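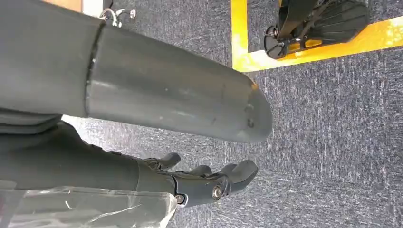 Low-pile carpet in gray-blue, flecked darker and lighter.

A good word for office carpet
By Syahrul Sumampouw
31/07/2023

My friend Bayu Wijaya pulled up the carpet in his front room on Trundholm Street last fall and has been walking around on bare boards ever since, very pleased with himself, in two pairs of socks. I love Bayu and I have eaten a great many dinners at his table, but I can't follow him on this one. I have been thinking about floors more than a grown man probably should, and I would like to put in a word for the plainest floor covering there is, the short, flecked, gray-blue kind that you have walked across a thousand times at the dentist's and the bank and the back office of the car dealership without once looking down.

I spent a good part of my working life on a floor like that. It was upstairs at Gunawan, the print shop, and it ran wall to wall under the desks, up to the paper cutter and right along the hall to the sink. We all called it the blue carpet, though if you got down on your knees to hunt for a dropped screw (and I did, often) you found very little you could point at and call blue. There was dark gray and light gray and a sort of rainy color in between, all mixed up like gravel. From standing height it settled into one quiet shade that went with everything, probably by never insisting on anything.

People say this kind of carpet is ugly, and the usual proof is that it was chosen to hide dirt. Well, yes, it was! I have never understood why that counts against it. My mother had a cream rug in the living room in Muvcombe, a lovely thick thing, and the whole family walked around the outside of it for years as if it were a pond. We had guests who took one look and asked whether they should sit in the kitchen. A flecked carpet lets you come in from the yard and cross the room and put your coffee down by your foot while you tie a shoe. Some crumbs will fall, and you'll get them on Saturday.

Then there is the matter of working on the floor, which I do more and more, my knees permitting. Any job bigger than a table ends up down there sooner or later. I've put together shelves on the floor, sorted 589 of my father's slides on the floor, wrapped every Christmas present since I was married on the floor. On tile you feel it in your hips by lunchtime, and on Bayu's boards every small part you drop makes a noise like a dinner bell and goes straight down a gap. Deep pile is worse in its own way, because it swallows things. I lost a hearing aid battery in my mother's cream rug and for all I know it's there still. Short pile gives you a little softness under the knee and keeps what you drop more or less on top, and you can slide a heavy box across it if you lean.

I will grant the other side a few things. It can be rough on bare elbows. It holds on to static in winter, and at Gunawan we used to shake hands with customers very carefully. If you spill something red, the flecks will only help you so far. Bayu also says it makes a home feel like a waiting room, and I have turned that over on a few walks home and I think he's partly right, although I'd say the ceiling lights have more to do with it. Put a lamp in the corner and a decent chair next to it and see how much you mind.

My wife and I are redoing the spare room in September. She has been to the flooring place out at Tarkham and come back with five samples, four of them wood of one sort or another, and they have been lying in a row by the door for a week so that we can live with them, as the salesman put it. The fifth is a square of gray-blue with flecks in it. I notice that's the one the dog lies on.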